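Premby Play Kitchen and Toy Table, progress report to the Strömberg fund
12/1/23
Prepared by Cirilo Bañuelos, Drurunton site
Cc: Mark Anthony Sison

Sorry this is short, wanted it in before the grant window closes. Full receipts to follow seperately.

Where we are

Table is up and in use. White top, wipes down fine. Play food bought and out of the bags: banana, strawberries, orange slice, the usual. Most of it from the Irkden catalog, rest from the spares cupboard at the old site. Ketchup bottle has its own plate now, it kept ending up on the floor otherwise. Bowls and containers still a mixed lot, no matching set. Fine for now. Kids do not care and matching sets cost double. 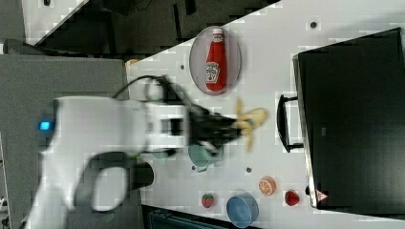

Spend on play food and dishes to date is $271, against a line of $200. Over, yes. The overage is mostly dishes, we underestimated those back in September. Mark Anthony has agreed to cover the difference out of the shelving line, where we came in $50 under, and the rest out of the site's own petty cash. No extra ask to Strömberg on this one.

Soft toys

You asked about these at the last check-in. Short answer, keeping a few. Families asked for something soft for the younger ones who don't take to the cooking stuff. Rule is small, washable, no loose parts, no batteries. Anything that fails goes back to the donor or in the swap box. Yellow plush stays. The big bear does not, too big for the washer.

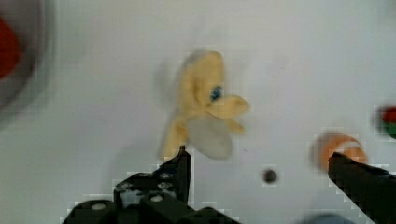
Wash routine: soft toys once a week, plastic food and dishes at the end of each day, warm water and dish soap, air dry on a rack. Log sheet is on the inside of the cupboard door. A couple of gaps in the log early on, mostly when I was out. Better since. Will send a copy with the receipts.

Cookware and layout

Pots, colander, measuring cup all in. The pots are dark and on the heavy side for the smallest hands so they live along one side and the light stuff goes in the middle. Toaster oven sits over by the far edge. Tried other spots on paper, this leaves the most room for actual play. There are small holes in the tabletop, left as they are for the moment. Crumbs and glitter will get in there. Would like to plug them, waiting on a price.
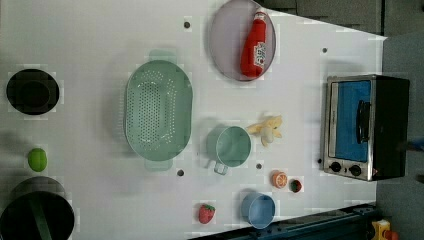

Storage still the weak point. Everything goes back in two bins and gets sorted by whoever is closing up, so fruit ends up in pots and so on. Proposal is a low open shelf with a picture label for each thing. Cirilo to draft, Mark Anthony to sign off. No new money needed if the Irkden shelf unit fits, measurements still to do.

Toaster oven

Favorite item by a mile. Everything gets cooked, including things that should not be, see below. Door drops down flat enough for small hands to reach in. Want to add door hinges to the monthly check along with the handle, that's where it will go first if it goes.

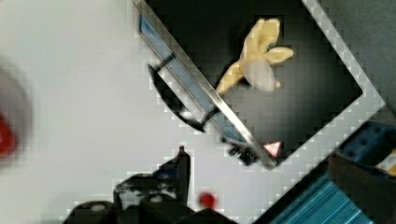
Peeled banana in the oven, door open.

Still open

Shelf measurements and labels
Price for plugging the table holes
A second colander, maybe. They fight over the one
Receipts and wash log to Strömberg
Final figure against the full award of $2110, will come with the receipts

Next report same format unless you want it differnt. Any questions call the Drurunton desk, I'm slow on email this month.

C. Bañuelos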